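Papers > Household Objects > Section 4

Print this page | E-mail this article

We use cookies to remember your reading preferences. Accept | Manage settings

4. What Ends Up in the Bin

Every household we visited in Cletden owned at least one container with no official purpose. Residents called it the odds bin, the drop box, or, in the case of Gayan Haque, "the place where the sponge goes to be forgotten." We adopted the first term. The third was more accurate but did not fit in the table headings.

Over 2,000 objects were logged in the first round of visits, and 2,924 by the time we closed the inventory in November. Sorting them proved harder than finding them. Our early scheme, borrowed from the Taltero storage survey, had a category for toys, a category for kitchenware, and a category for cleaning supplies, and it assumed that these would have the decency to stay apart. They did not. A mixed bin was the normal condition, and a bin holding only one kind of thing usually meant that the owner had been warned we were coming.

Figure 4 gives a modest case. A toy dinosaur lies on its side next to a pale yellow cloth or sponge, with a plastic cup tipped over on the same gray floor and a blue building brick for company.
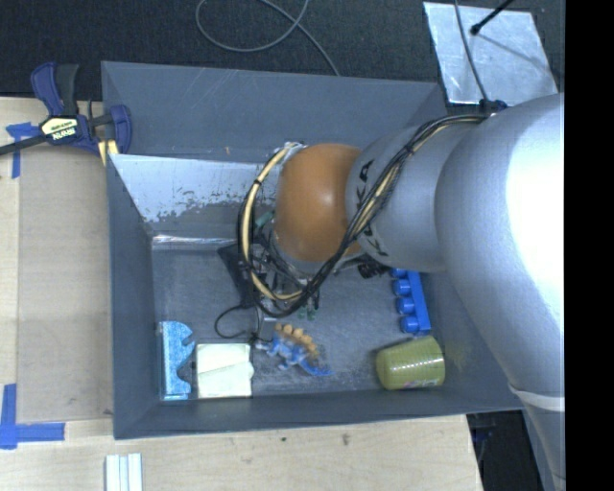

Mixtures of this sort raise the question of what a bin is for. Oh proposes that shared containers form around a "founding object," which gives later arrivals permission to join. We find the idea attractive and were unable to confirm it once. Asked which item had gone in first, residents of the same home gave different answers, with great certainty on all sides.

Size was a better guide. Shallow bins collected things that could be identified at a glance, and their owners claimed to check them often. Deep bins collected things that had been replaced — sometimes twice — by people who were sure the original was gone. The Unen households, which we had expected to be tidier on the strength of their labeled shelves, kept bins as mixed as anyone's. The labels were very good. They were on the shelves.

Cups deserve a separate note. We coded a cup as kitchenware wherever it was found, until a resident pointed out that hers had not held a drink in years and was used for scooping bath water over a child. We then added a code for retired kitchenware and went back through 90 entries to apply it. Agreement between coders improved after 6 meetings, the last of them devoted entirely to sponges.

Figure 4. An open bin with mixed contents, on a wooden tabletop.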